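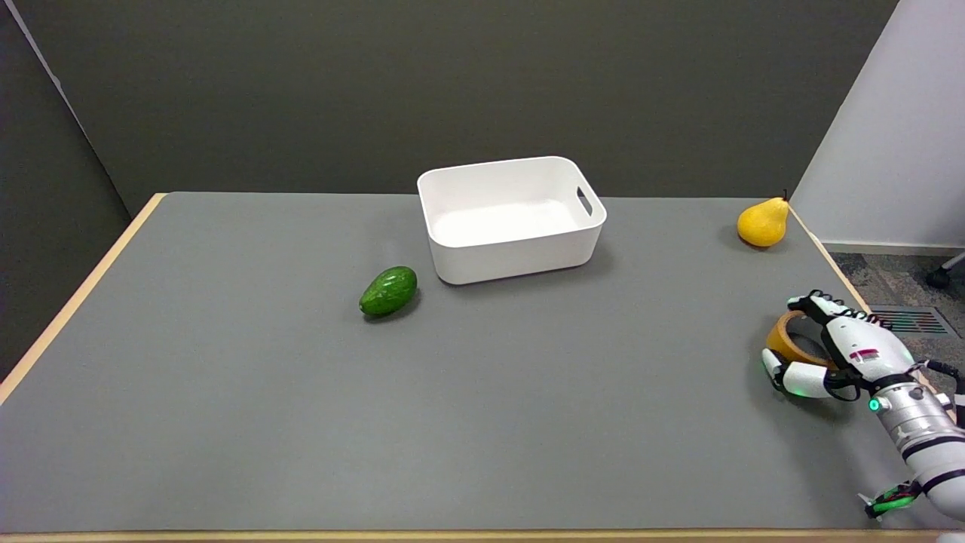
作業台。白いケースは空、手前にアボカド

アボカド追熟スレ 固い・黒い・すじっぽい全部ここで

1: nukazuke_m
前スレ落ちたので立てました。
10月に箱買いして24個。半分くらい食べたけど、残りの当たり外れがひどい。室温に置いて9日たってもカチカチのやつがある。なんで?
りんごと一緒に袋、は試した。効いてるのかわからん。

2: 港の三毛
乙。
置き場所何度くらい?うちは冬場の台所が寒すぎて毎年だめ。居間の棚に移したら進んだ。

3: nukazuke_m
>>2
測ってない。北側の部屋なのでたぶん寒い

4: teppan_ojisan
寒いとこに置いたら進まないよそりゃ。20度くらい欲しい。
冷蔵庫入れるのは柔らかくなってから。先に入れると固いまま中だけ黒くなるやつが出る

5: 港の三毛
黒くなるの切るまでわからんのがつらい
ヘタ取って下が緑ならOKって聞くけど当たったためしがない

6: usuguchi
ヘタは買う前に取るなよ。売り場でポロポロ取ってる人いるけど、そこから傷むから。

7: 港の三毛
>>6
家でだよ。売り場ではやらん

8: kiiro_no_bowl
電子レンジで30秒。柔らかくなる。以上。

9: teppan_ojisan
>>8
それ柔らかいだけで熟してない。味が青いまま。油っぽさが出てこない

10: kiiro_no_bowl
サラダにするなら十分でしょ。マヨとしょうゆかけたら一緒

11: teppan_ojisan
一緒じゃない。並べて食べてみて

12: usuguchi
まあ火通すなら固くてもいける。薄く切って天ぷら、あと味噌汁。味噌汁は意見分かれるけど。

13: nukazuke_m
味噌汁はちょっと…
天ぷらやってみます。衣は普通ので?

14: usuguchi
普通の。冷水で粉さっと混ぜるだけ。塩で食べる。揚げすぎると苦くなるので短めに

15: 港の三毛
苦くなるのそれか!去年グラタンに入れて長く焼いたら苦くて全部残した。品種のせいだと思ってた

16: まめ蔵2
横から。すじっぽいのはどうしようもない?切ったら茶色い繊維がびっしりで、潰してもザラザラする

17: teppan_ojisan
>>16
どうしようもない。裏ごしすればディップにはなるけど手間のほうがでかい

18: まめ蔵2
裏ごしはめんどい。
Jandineっていう通販で買ったやつが全部それだった。1個274円で。高くない?

19: kiiro_no_bowl
高い。近所のスーパーのほうがまし

20: usuguchi
店の問題かは微妙。木とか収穫の時期でも変わるらしいし。連絡したら返金してくれるとこもあるから写真撮って送ってみたら

21: まめ蔵2
もう捨てたあと。次から撮る

22: nukazuke_m
紙袋と新聞紙はどっちがいいですか。母は米びつに入れろと言う

23: 港の三毛
米びつ派うちの祖母もそう。忘れて中で潰れて大惨事になったことがあるので勧めない

24: teppan_ojisan
紙袋。口は軽く折るだけ。ビニールで密閉すると蒸れてカビる。りんご入れるなら同じ袋に、バナナでも可。毎日触って、ヘタの横がちょっとへこむくらいで食べる。
あと皮の色はあてにしすぎないこと。緑のまま熟す品種もある

25: kiiro_no_bowl
毎日触るから傷むんじゃないの

26: teppan_ojisan
親指で押すなって話。手のひらで包む感じ

27: Branwen Cadwaladr
すみません質問です。半分残したときの変色はどうしてますか。レモン塗っても翌日には茶色です。玉ねぎと一緒に容器に入れるといいと読みましたが、匂いが移りそうで。

28: usuguchi
>>27
種つけたままラップをぴったり密着。空気入れないのが一番。茶色くなっても表面だけ削れば食べらる

29: 港の三毛
玉ねぎ方式やったことある。色は割ともつ。匂いは、うん、移る。ワカモレにするなら気にならない

30: kiiro_no_bowl
全部食べればいい

31: Branwen Cadwaladr
一人暮らしなので一個は多いんです。ラップやってみます、ありがとうございます。

32: まめ蔵2
冷凍は?切ってレモンかけて袋で。食感は落ちるけどスムージーなら問題なかった

33: teppan_ojisan
冷凍は熟したやつでやること。固いのを凍らせても解凍後に熟さない

34: nukazuke_m
報告。居間に移して紙袋にしたら、残りのうち2個が柔らかくなりました。1個は切ったら中が真っ黒。もう1個はうまかった。わさびじょうゆで。
固いの1個は天ぷらにした、塩でいけますこれ

35: 港の三毛
おめ。黒いのはどんまい

36: kiiro_no_bowl
だから最初からレンジしとけと

37: teppan_ojisan
>>36
しつこい

38: usuguchi
次は種から育てる話したい。うちの水栽培、根だけ出て芽が出ない。別スレのほうがいい?

39: nukazuke_m
ここでいいですよ。水は毎日替えてます?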